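Pronura got its seed money, which means my 286 shares are now worth something on paper, and the paper is worth slightly more. I joined when we were two people over a tire shop in Gerside, selling a sensor that tells dairy farmers when a cow is going lame.

The pitch for the Willer fund ran seven minutes. I spent two of them looking for the clicker.
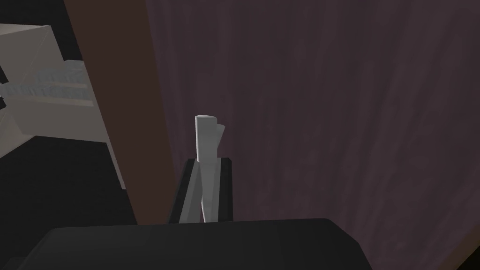

Pale block, dark foreground. A render.

Sani, our first customer, has 173 cows and a low opinion of slides. They renewed anyway, by text, at 4 a.m., with no punctuation.

Next up is hiring. The ad asks for someone comfortable with uncertainty and manure.

Contact | © Notes from Gerside | Back to top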